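We use cookies to remember your settings and count visits. By carrying on you agree to this. Manage preferences

Notes from the Kitchen Table
Apr 25, 2022

The great pantry clear-out

I've been putting this one off since before Christmas, and if you've been reading for a while you'll know it, because I kept promising it and then writing about soup instead. But last weekend it rained from breakfast to bedtime, my sister canceled on me, and I ran out of excuses. I cleaned out the pantry. All of it, right down to the shelf paper.

A bit of background for the new folks. My pantry is a closet under the stairs that came with the house, and it slopes, so the bottom shelf goes back much farther than my arm does. Things go in there and retire. I found a bag of dried chickpeas that moved with me from Skemmont, and I left Skemmont 9 years ago. I know this for sure, because the price sticker was from the little grocery on the corner there, the one with the parrot. I soaked them overnight to see what would happen. I then cooked them for an entire afternoon, and I can report that they were still gravel at dinnertime. Out they went, to the compost, where they may well outlive me.

The rest was more cheerful. I had three open jars of molasses (why??), enough bay leaves to make a wreath, and a tin of smoked paprika I'd been hunting for since the fall. I had bought two more in the meantime, so if you come to my house this spring you're getting something red and smoky, and you'll like it.

Lorraine Inskip wrote in after the last letter to ask how I decide what stays, and I've been chewing on that, because I don't think I had a system until I was sitting on the floor with the whole lot around me. What I ended up doing was this. I picked each thing up and tried to name a dinner it would go in. A real dinner, one I'd cook on a Tuesday when I'm tired. If I could name it, the thing went back on the shelf. If I had to say "well, maybe for a party," it went in a box by the door. I don't throw parties! I had people over for my birthday and we ate takeout off our laps.

The box by the door got pretty full. Anything sealed and in date went to the food pantry at the church on Movdale Road, and before you load up your own trunk, please call first, or look at the list on their door. They were very nice to me about the fancy mustard, but what they wanted was peanut butter, canned fruit, and pasta sauce, so I went back the next morning with some of that and felt a lot better about the whole trip.

Now, cans. I got more mail about cans than anything else the last time they came up, so let me go slowly. The date on most canned food is there for quality, and plenty of it is fine to eat a good while after. High-acid things like tomatoes and pineapple don't keep their flavor as long as beans or corn do. What I look at is the can itself. A small ding in the side doesn't bother me. A deep dent on the seam does, and so does rust that won't wipe off, and anything bulging or leaking goes straight out without being opened or sniffed. My grandmother tasted everything "just to check" and lived to a great age, and I still wouldn't do it.

And please, write on the lids. I bought a fat marker and put the month and year I bought each thing right on top, in big ugly letters. It takes no time if you do it while you're unpacking the groceries. It takes forever if you do it the way I did, on a rainy Sunday with a crick in your neck, squinting at codes stamped on the bottom that seem to have been designed by spies.

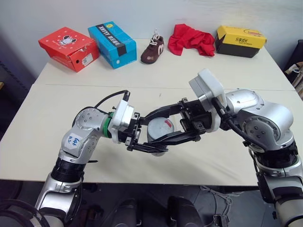

The other thing I changed was how stuff sits on the shelves. I used to sort by kind, with all the beans together and all the fish together, very tidy, and the oldest ones always ended up at the back. Fatima Mahlangu, who has been sending me recipes since this letter was a photocopy, keeps what she calls an "eat me" basket at the front of hers. Anything getting on in age goes in the basket, and she isn't allowed to shop for dinner until she's looked in it. I've been doing it since the weekend, and so far we've had sardine toast and a very odd rice pudding with coconut milk and apricots. I'd make the pudding again, with less nutmeg.

For the slopey bottom shelf I gave up on food entirely. It's where the big pots live now, along with the roasting pan and the Nedelcu pasta machine I got at a yard sale and have used exactly once. If you've had any luck with yours, write and tell me what I'm doing wrong, because mine turns out something closer to ribbon than noodles, and it squeaks.

I also promised you a recipe, so here's what I made with the first round of odds and ends. Heat a good glug of olive oil in a wide pan and soften an onion in it, nice and slow, with a pinch of salt. Add 2 cloves of garlic, chopped, and a spoonful of that smoked paprika if you also own too much of it. Tip in 600 grams of cooked white beans (canned are perfect, drained) and enough stock to come halfway up. Let it bubble gently until it looks like something you'd want to drag bread through, then squeeze in half a lemon. It feeds 3, or me and then me again for lunch — I ate the leftovers cold, standing up, and regret nothing. Greens are good in it too, stirred in right at the end.

Next time I want to get into the freezer, which is a whole other swamp. There's a tub in there labeled "Beltelano sauce" in my own handwriting, and I cannot for the life of me remember what that is. I know there was a restaurant called Beltelano we used to like, down by the station, and I know I once tried to copy their green sauce. The tub is brown. I'm going to thaw it this week and I'll let you know.

Keep the letters coming, and if you find anything in your own pantry older than my chickpeas, I want to hear about it. Photos of the price sticker very welcome!

You are receiving this newsletter because you signed up on our website. Unsubscribe or update your email address at any time.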